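**Refinishing a countertop white: paint kit or replace?**

**honeylyn_t**
We rent out the upstairs unit on Lacson and the counters are a brown speckle from before we bought the place. I'd like them white before the new tenant moves in at the end of March. Flindmont quoted me 952 dollars for a replacement, sink cutout included. A paint kit is a lot less. Has anyone lived with a painted one for more than a year?

**birdiez**
Three years with a painted counter here. It held up fine except next to the stove, where it yellowed. I used a foam roller and sanded between coats. Let it cure a full week before you put anything heavy on it, whatever the can says.

**R. Saludo**
I'd replace it. I painted ours and it chipped at the front edge inside of 11 months. Touch-up never matched. White shows every repair.

**birdiez**
Did you prime the edge? That's where most people skip.

**R. Saludo**
Yes, two coats. Tenants slide pots off the edge. Primer doesn't fix that.

**adesuwa_ab**
Depends on the tenant and the rent. If you turn the place over every year, paint is a chore you'll repeat. If they stay put, 952 spread over five years isn't much. Ask Flindmont if that price includes hauling the old one away. Mine didn't and it was another 50.

**honeylyn_t**
Good question. I'll call them Tuesday. Does plain white look too cold in a long run? Mine is a galley kitchen, so it's all one stretch down the wall.

**nour.atallah**
I like it in a long run. Keep the backsplash a bit warmer and it's fine. I'd stay away from high gloss, it shows wipe marks.
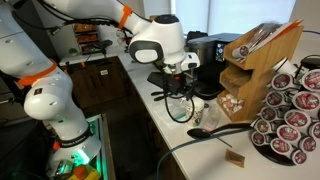 *Long white countertop, with a white and orange robotic arm in front*

**R. Saludo**
Looks good, but I still wouldn't paint to get there.

**birdiez**
And I still would. We can leave it at that.

**honeylyn_t**
Flindmont says haul-away is included, so I'm leaning toward replacing. They want the sink measurements first. Mine is 27 inches across at the rim. Do they need the cutout size too?

**adesuwa_ab**
Yes, give them both.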